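Workshop and home tips: keeping good habits around a small arm

These are the rules we use at Palelville when an arm works next to ordinary furniture. Most of them carry over to any room.

**Before power-up**

- Stand the base on a flat, level surface and push it from two sides. If it rocks, fix that first.
- Walk the full reach of the arm. Lamps, cups and pets go outside it.
- Keep the stop button where a seated person can reach it. Press it once at the start of each session and check that the arm holds.
- Tie back long hair and take off lanyards.

**Around soft furniture**

Cushions give, so a height that was right in the morning can be wrong by 4 p.m. Set the pick height again after anyone has sat down. Approach from straight above and go slowly for the last stretch — a fingertip that catches in a weave will pull a thread before the force limit trips.

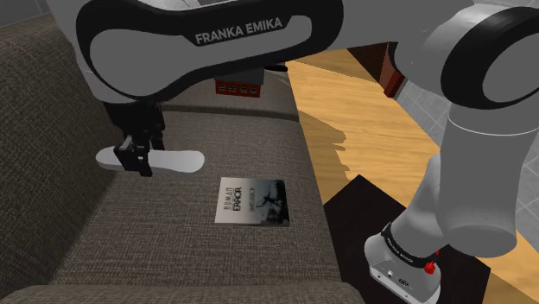 Lift, pause, then travel. Two seconds is enough of a pause to see whether a piece is slipping. Carry low over fabric and never over a person's lap. Flat things such as cards and sleeves are hard to pinch, so move them by hand with the arm stopped.

**Afterward**

Park the arm folded, wipe the fingers with a dry cloth and write down any stop, even a harmless one. Sumathi Thevar keeps our log on paper, one line per stop, and we are at line 304. Read the last 7 entries before changing a speed setting.

Corrections to Callum Mackay, room 582.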